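26/06/2022
Bench notes, Brillus battery tweak on the old handsets

Vitalii wants Brillus on all the test phones because the readme promises "up to 30% more standby". Up to is doing a lot of work there. No method given, no handset named, and the only graph has no scale on one side. I said I'd give it a fair run before we put it anywhere near the shared image.

Setup: 4 handsets, same model, same system version, all jailbroken with Bridinine back in March. Two with Brillus, two without. Aeroplane mode off, wifi on, no SIM, screen off. Charged to full and left overnight.

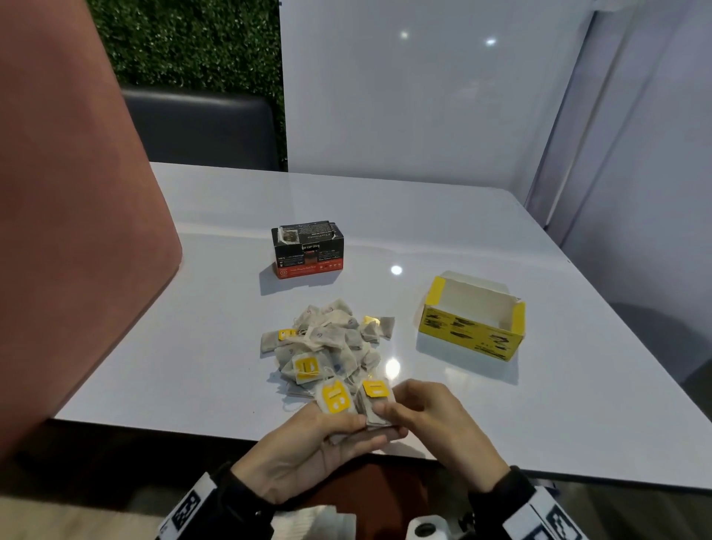

Tea bags with yellow paper tags.

First night looked great for Brillus and I don't believe it. Both tweaked phones had been respringed just before the run and the plain ones hadn't, so they'd dropped whatever was hanging about in memory. Ah-rin spotted that from the logs. Second night I resprung all of them and the gap mostly went away. One plain phone beat one tweaked phone.

Beril thinks we should look at wake-ups and leave the percentage alone, as the battery reading on phones this old jumps about anyway. Agreed. Logged wake-ups for the third night: just over 1,000 on the plain pair, not far short of that on the Brillus pair. Could be the tweak, could be the router. I wouldn't put money on either.
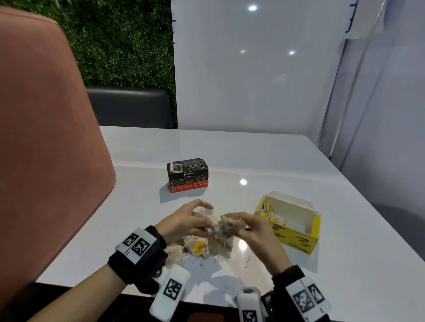

Does Brillus stop push notifications arriving?
It delays them. Mail turned up late on both tweaked phones, and one chat message only came in when I woke the screen. If that's where the saving comes from, you can have it free by turning off background refresh.

Looked inside the package as well. Most of it is a settings panel. The part that does anything is a short list of background services it puts to sleep, and two of those don't exist on our system version. Ruben has asked the developer which versions it was tested on. No reply yet.
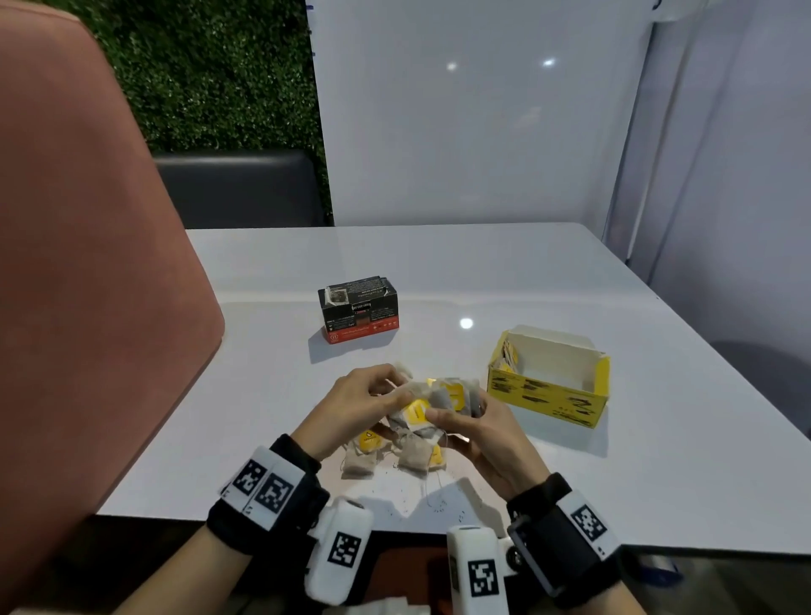
Wake-up logs need redoing with the phones swapped over, tweaked to plain and the other way about, otherwise we're just measuring which battery is the most worn. I also lost half an hour to not knowing which handset was which, as the stickers on the backs have rubbed off. Bright yellow paper tags like the ones on those tea bags would do, tied to the cases, though with bigger writing than the small black print they've got. Amanuel to make a set.

To do:
swap and rerun, three nights
same router channel each night
clear the 2,000 old crash logs off the second phone first
keep Brillus out of the shared image until then, Vitalii please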